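Open day at the Sampaio building, Rinwood

I took the 8:40 bus out of Wendis and was in Rinwood before ten. The Sampaio building is a short walk uphill from the bus stop, past the tire shop and a closed bakery. It used to be a furniture factory and is now rented out by the room. They open all three floors to the public once a year, in July, and I had missed it twice.

Entry is free. You sign a sheet at the door and get a sticker with a number on it. Mine was 103. The stairs are steep and the elevator is for freight only, so anyone with bad knees should call ahead and ask about the side entrance, where there is a ramp to the first floor but no further.

I started on the ground floor with Hubert Sobczak, who repairs chairs. He had a row of them with the seats out and was putting new cane into one while people watched. He charges by the hole, which I had never heard of, and he told me the biggest seat he ever did was a church bench that took most of a winter. He works with the door open even in cold weather. I bought a small footstool from him for 27 dollars and he kept it behind the counter for me until I left.

The second floor is mostly studios. Tandance has the corner unit and makes canvas bags, and they had offcuts in a bin that you could fill your pockets from. Next to them is a letterpress shop with a drawer cabinet I would have taken home if it fit on the bus. The labels on the drawers were handwritten and half of them were wrong, according to the owner. It was crowded by then and hot near the windows.

What I had come for was on the third floor, in the big room numbered 461. The program listed it under "Small things, put away," and I have been trying to get my own kitchen drawers under control since spring, so I spent longer there than anywhere else. The top of the work table is pale butcher block, long strips running front to back, the kind of surface I keep pricing and not buying. On it were crumpled bits of paper printed in green and clear plastic to put them in. It looked a lot like the bottom of my coat pockets, to be fair.
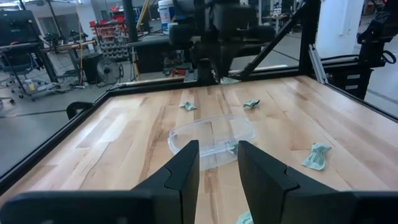
Crumpled green-printed paper and clear plastic on the butcher-block table.
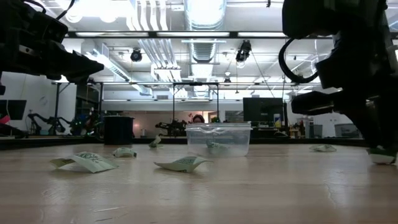
I got talking with Adalberto Dantas, a retired mail clerk from the next town, about clear boxes versus tins. He is for tins. His view is that if you can see the mess you start putting up with it. I am for clear, mainly because I buy a second roll of tape every time I can't see the first one. He did say that receipts should be flattened before they go into anything, and I have started doing that at home. It takes a minute and the box by my front door holds far more now.

We also agreed that a pale wood top shows everything. Mine at home is dark and crumbs sit on it for days before I notice.

Lunch was in the yard behind the building. There was one truck selling soup and grilled sandwiches and the line was slow, twenty minutes when I joined it. The cheese sandwich was good. The coffee was not. There are a few picnic tables but they are all in the sun after noon, so people were sitting along the loading dock with their feet hanging down.

After lunch I went back to the second floor for the printing demonstration and got a card with my initials on it - the ink needs a day before you put it in a bag, so carry something flat. Then I picked up the footstool and looked over the history boards in the lobby. One of them shows an order book open to chair number 3903, a plain ladder-back that went to a school.

Notes for anyone going next year: bring cash for the yard, because the truck doesn't take cards. Parking on the hill is permit only. The restrooms are on the second floor at the back. The last bus to Wendis leaves at 5:15, and the stop has no bench.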